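Do debate polls mean anything the morning after?
Ekano had Segura up 7 by breakfast. Is that real?

Lahcen Tawfik
No. Instant polls ask people who sat through all 90 minutes, and those people had already picked a side.

Leopoldo Tapia
Depends who's asking – Ekano calls landlines. 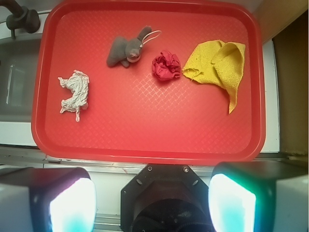
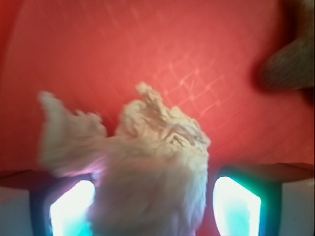
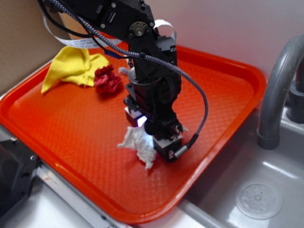
Wait for the September numbers. Segura's lead over Fustivov will probably shrink, as leads do. My yard sign budget says otherwise, but it's as red as that tray.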